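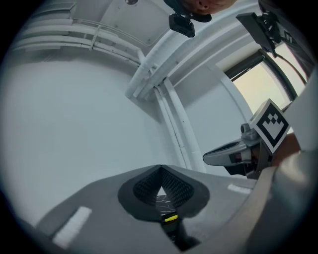

Learning to Bake Bread at Forty-Something

I have been promising to write this one since July, and my sister has stopped asking me when it will be done, so I suppose it's time. Those of you who have been reading for a while know that I used to be a terrible baker. I could cook a decent supper, I could make soup out of whatever was left in the fridge, but bread scared me. My mother's loaves were beautiful and mine came out like something you'd use to prop open a barn door.

What changed was moving to Vindwood. Our little house came with an old gas oven that runs hot on the left side, and a kitchen window that gets the morning sun, and for some reason that window made me want to have dough sitting in it under a towel. (I can't explain it any better than that!) The first week we were here I walked down to Hirano, the bakery by the post office, and bought a plain white loaf that was so good I ate the heel standing on the sidewalk. Then I went back in and asked the woman at the counter if they ever taught classes.

They did not. But Mayu Kinoshita, who runs the early shift, wrote her own home recipe on the back of a paper bag and told me to make the same loaf every Saturday until I was sick of it. No seeds, no raisins, no fancy shapes. I still have the bag. It has a butter stain over the word "salt," and the first two times I made it I forgot the salt completely, which may or may not be the stain's fault.

If you have never eaten bread without salt, it tastes like a clean sponge. My husband had two slices and said it was very nice with jam.

So I kept at it. The third loaf was flat. The fourth one rose so high that it touched the top of the oven and left a black mark that's still there. Somewhere in August I had one that was just right, golden all over and hollow-sounding when I knocked on the bottom, and I was so pleased with myself that I carried it next door to Kuldeep Nautiyal while it was still too hot to cut. He cut it anyway. We stood on his porch and ate it with butter running down our wrists, and he told me about the flatbreads his grandmother used to make, and how she never measured a thing in her life, just looked at the flour and then looked at the sky.

I do measure. I tried the cup method for years and I think that was half my trouble, because my cup of flour on a Tuesday and my cup of flour on a Sunday were two different animals. Now I weigh everything. Mayu's recipe wants 274 grams of water, and I used to laugh at that number — why not 275, or 270? — but I pour it out to the gram every time and I've gotten a bit superstitious about it.

The other thing that helped was slowing down. I always used to bake in a hurry, with the laundry going and the phone in my hand, and I'd put the dough in the oven when the clock said so instead of when the dough said so. Our kitchen was cool this past week and the first rise took ages, nearly twice what it took in the summer. The old me would have given up and shoved it in. This time I made a cup of tea, read most of a chapter, answered a letter from Ainhoa (hello, Ainhoa, I know you're reading this) and went back to check on it every so often. You poke it with a floury finger, and if the dent fills back in slowly, you're ready. If it springs right back, go have more tea.

A few people have asked what pan I use. It's a plain loaf pan that I've had since my first apartment, dented at one corner, and I grease it with butter all the way up over the rim. I did try baking without a pan once and the dough wandered off sideways. I'll try again when the weather gets properly cold and I don't mind having the oven on all afternoon.

Today is Friday, 28th September, and there's a bowl on the windowsill as I type, getting a head start on the weekend. Half of it is promised to Kuldeep and I'm thinking of rolling cinnamon and brown sugar into the rest, which is strictly against Mayu's instructions. I haven't told her yet. I'll be in for my usual coffee tomorrow morning, so I have until then to decide whether to confess.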